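Notebook, kitchen cell simulation, two arms
Thu 28 November, Agata Sala

Fault: right gripper does not release

Yesterday's night batch stopped at episode 3943. The log says "task timeout", but this message is too general and I lost the morning on it. In the replay, the right arm picks the carrot, carries it, gives the open command, and the fingers stay closed. After this the planner repeats the open command until the time is finished.

What I checked first

The command is sent. I see it in the log of the Nimen controller, 19 times in the same episode, always with the correct value. The joint limits are the same for left and right. I exchanged the two gripper files and the fault stayed on the right side, so the file is not guilty.

Then I looked at contacts. When the carrot is held upright, the thumb finger goes a little inside the carrot mesh. The solver pushes back with a very big force and the finger joint saturates. With the potato I could not repeat it — maybe because its shape is simpler, but I did not prove this.

Safety remark

The same controller build is planned for the real cell in Mutville in December. A gripper that ignores the open command is a safety matter there, also when the cause is only in the simulation. I wrote to the Mutville people to keep the old build until we know more. The force limit in the controller did not react at all, and this worries me more than the carrot.

Steps for repeating the fault

1. Load the Chidiac kitchen layout, seed 8. Do not use the Zunberg layout, the counter height is different there.

2. Park the left arm next to the trivet with the tomato and leave it without a task.

3. Run until the right arm has the carrot between the bowl and the plate, point down. Pause and save the state.

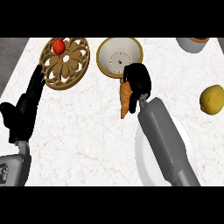
4. From the saved state, send open one time only. Record finger position and contact force for 200 steps.

5. Repeat with the simple collision shape for the carrot. If the fingers open, the mesh is the cause and I make a ticket for it.

6. In both cases, ask why the force limit was silent. This needs its own ticket.

Steps 4 and 5 are not done yet, the machine is busy with the other batch until evening.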